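Bedding and Rooms Working Group
Minutes of the May meeting, Brokham site
Start 2:05 p.m., small training room

Present: housekeeping leads (early and late shift), laundry supervisor, maintenance, HR, staff representative, project lead for Branport, one technician from Correia by phone.
Apologies: night shift lead.

1. Minutes of the previous meeting
Accepted with one change. Under item 4, "linen count" should read "linen sort." The two are separate tasks and are paid at the same grade.

2. Actions carried over
2.1 Extra charging point by the service elevator: installed, not yet tested under load. Maintenance to close.
2.2 Laundry label trial: done. 441 labels fitted, 16 replaced after washing. The laundry supervisor asked for a heat-sealed label on thick items, as the sewn type catches in the folder feed.
2.3 Revised job descriptions: not circulated. HR said the grading question in item 5 has to be settled first.

3. Automation of bed work – status
3.1 The project lead reported that demonstration recording with the hand-held grippers has reached 128 sessions against a target of 500. Each session covers one task on one bed: pull a cover straight, turn back an edge, or fold a quilt to the foot. Attendants carry out the task with the gripper in place of their hands, and the recording is used to train the arm.
3.2 The technician said plain white sheets give the most consistent recordings. Patterned covers and quilts take longer per session but are needed, as the long-stay rooms use residents' own bedding and no two rooms match. Sessions should include beds with creased and overlapping covers. Smoothing a bed before recording starts defeats the purpose, and attendants have been doing this out of habit.

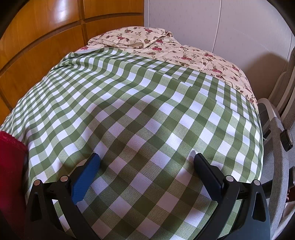
3.3 The late shift lead asked whether a session is rejected if the cover is left with a crease. The technician said no. Sessions are rejected for a lost grip that is not recovered, for a blocked lens, or if the attendant finishes the task by hand.
3.4 Quilts remain the harder item. The fingers hold a single layer well and a folded one poorly. Correia will send a second finger pad for comparison.
3.5 No date was given for an arm working in an occupied room. The staff representative asked that this be minuted.

4. Physical load
4.1 Attendants report less bending with the gripper but more strain at the wrist and thumb, mainly in the second hour. The early shift lead proposed a limit of one hour per person per shift, with bed work by hand or corridor work in between. Agreed as an interim rule.
4.2 The Skelex arm supports on loan to the laundry are in use at the high shelves only. They were tried for gripper work and found to get in the way when reaching across a bed. Laundry to keep them.
4.3 Maintenance asked that grippers not be left on beds or chairs between sessions. Hooks will be fitted inside the linen carts.

5. Roles and pay
5.1 The staff representative said recording time is skilled work and should be graded above standard room work. At present it is logged as training, which carries no supplement and does not count toward the room quota. Attendants who record are therefore behind on rooms by the end of the shift and are helped out by others.
5.2 HR agreed the logging is wrong. From the next roster, recording hours will be deducted from the quota. The supplement is a separate matter and needs approval from Branport.
5.3 The staff representative asked for a written statement that no attendant hours will be cut during the trial. HR will draft one. The project lead noted that it can cover the trial period only – anything after that depends on the site budget. The staff representative did not accept this as sufficient, and the item stays open.
5.4 Recording remains voluntary. Refusal is not to be entered in appraisal notes.

6. Residents' rooms
6.1 Consent is needed for each room, not each corridor. The form is to be shortened to one page and kept in the linen cart.
6.2 Personal items on or near the bed stay where they are. If they prevent the task, the session is skipped.

7. Actions
Maintenance: load test on charging point; hooks in carts.
Correia: second finger pad; short note on reasons for rejection, in plain wording.
HR: quota change in roster; draft statement under 5.3; supplement request.
Laundry: price for heat-sealed labels.
Shift leads: brief attendants on 3.2 and the one-hour limit.

8. Any other business
The door closer on the second-floor linen room is still too strong for the carts. Passed to maintenance.

Closed 3:20 p.m.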